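# In praise of plain white

I painted the back room white in June, and I have been insufferable ever since. Friends who come over for coffee get walked down the hall to look at a wall. I can't help it, I love it!

For years I was a color person. We had mustard in the kitchen and a green in the hallway that I picked from a card with 30 little squares on it (they all looked wonderful at the store, and all of them looked like pea soup by dinnertime). White was for rentals and dentists. White was what you had before you got around to choosing.

Then my neighbor Mingxuan Xie painted her sewing room, and I went over at 6 in the evening to return a ladder and stood in the doorway like a fool. The whole room was glowing! One wall was nearly yellow, the one by the window had gone blue, and she'd used a single can of paint for the lot.

So here's my opinion, and I'll defend it to anyone: plain white is the most colorful thing you can put on a wall. It picks up the floor, the curtains, the weather. My green was the same green all day long, give or take. The white is never finished, and I find myself checking on it the way I check on tomatoes.

People tell me it shows every smudge, and sure, it does. I keep a damp cloth handy and wipe it down. They also tell me it's cold, and to them I say look at the corners, down low, where the brightness eases off and a bit of warmth comes in.
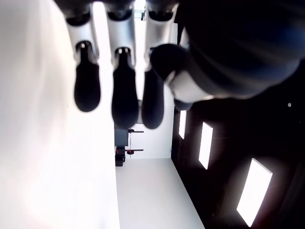
*Bright white near the middle, going faintly pink toward the lower left corner.*

I'd hang a picture on mine, but I keep putting it off. The hallway is next, and the green has until the end of the month.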